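Perception software learns to handle see-through lids

CURHOLM – A cup with a clear plastic lid is an easy thing for a person to pick up and a surprisingly rough one for a robot. A small software team at Curholm has spent most of this year on exactly that problem, and on 08/08/2019 it released the first public version of its answer, a perception package called Clirov.

Clirov takes in ordinary color video from a camera mounted near a gripper and works out where the shiny and see-through parts of an object are. It passes that along to Drerik, the group's motion planner, which decides where the fingers should go. The two programs have run side by side since March, and the team says the pairing finally feels like one system.

"Glare moves when the camera moves, and the lid doesn't," said Siiri Halonen, who leads the perception work. "Once we started using that, a lot of things fell into place, and it was a really fun couple of weeks!"

Older versions looked at each video frame by itself. A bright streak on a rim could be read as an edge, and a metal straw full of reflections could be split into several thin objects that weren't there. The new release compares neighboring frames and keeps only the edges that stay put on the object. It also marks the places where it isn't sure, so the planner can slow down or ask for another view before closing the gripper. 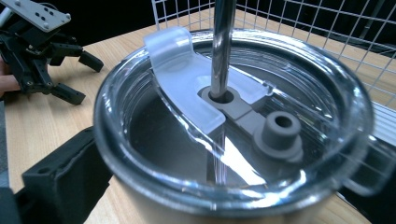 A stainless steel tumbler with a clear lid and a metal straw, with a black gripper finger near its side.

Drinkware turned out to be a great teacher. One tumbler can put brushed metal, clear plastic, frosted plastic and soft gray rubber within a few inches of each other, and each of those reflects light in its own way. The team trained Clirov on 3,807 short clips of cups, jars and bottles, then held back 37 objects the software had never seen and used those for testing.

On the held-back objects, the planner got a usable grasp on the first try for all but 11. Most of the misses were thin glass jars, and the group has published the clips of those along with the good ones.

Tzu-hsuan Yau, who wrote most of the link between Clirov and Drerik, said the part she likes best is the smallest. It is a viewer called Peng that plays a clip back with the software's guesses drawn on top, colored by how sure it is. Drag the slider and you can watch a doubtful edge get dropped as the view shifts.

"Before Peng we were reading numbers in a log and arguing," Yau said. "Now somebody pulls up the clip and we all see the same mistake – and then we can go fix it."

The package runs on a desktop computer with one graphics card. Settings for camera position and finger width sit in a single text file, and Yau said a new gripper can be set up in an afternoon.

Next on the list are lids that open and close. Halonen wants the software to follow moving parts such as flip-up tabs and rubber plugs, so that Drerik can plan a push or a pull as well as a grasp. An early branch of that code is already up for people who want to try it, rough edges and all, and bug reports are welcome.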